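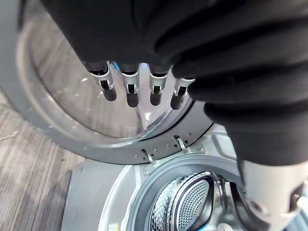

Creased black fabric, four fingers, rubber tips.

I have now owned three raincoats that were going to be the last raincoat I ever bought. The current one is a Havness, it cost me 300 dollars two winters ago, and in October I stood at the bus stop in Kustonstead with a wet patch spreading across both shoulders and thought, well, there it goes again.

I wrote to the company. The answer was polite and quick, I'll give them that. The coat hadn't failed, they said. It had "wetted out." The outer fabric was soaking up water but the layer underneath was still doing its job, so what I was feeling was my own sweat with nowhere to go. I was standing at a bus stop. I don't sweat at bus stops.

The cure was to wash it with a special soap and then treat it with a special spray. They recommended Skurna, sold separately. A bottle of each and I was out another 65 dollars, which is more than I paid for the whole coat I wore all through college. That one was a rubbery yellow thing that smelled like a garden hose, and you could have kept fish in it.

I followed the instructions anyway. Wash on warm, no regular detergent, second rinse, hang it up, spray it evenly, wait 2 minutes, wipe off the extra, then tumble dry on low. The bathroom stank until the next day. And yes, it worked. Water rolled off the sleeves in little beads just like in the ads, and I went and held my arm under the faucet a few more times than I needed to.

It lasted until the first long walk with a backpack. The straps rubbed it off, as far as I can tell, and the shoulders went dark again in the same two places.

So what does "lifetime" mean on the tag? I read the warranty, all of it. It covers the lifetime of the product, and the product's lifetime is however long the product lasts under normal use. Go around that loop as many times as you like. Normal use doesn't seem to include backpacks.

I took it to Ķēniņš, the repair shop behind the post office, half hoping they'd tell me I'd been doing it wrong. The person at the counter turned the collar inside out, picked at the seam tape with a fingernail and said the tape was lifting and they could redo it for 60, no promises about the shoulders. I said I'd think about it. I'm still thinking about it.

A few people have told me waxed cotton is the answer. Maybe. I notice that waxed cotton also comes with a tin of something you have to buy every year, and that the people recommending it mostly drive to work.

For now I'm carrying an umbrella.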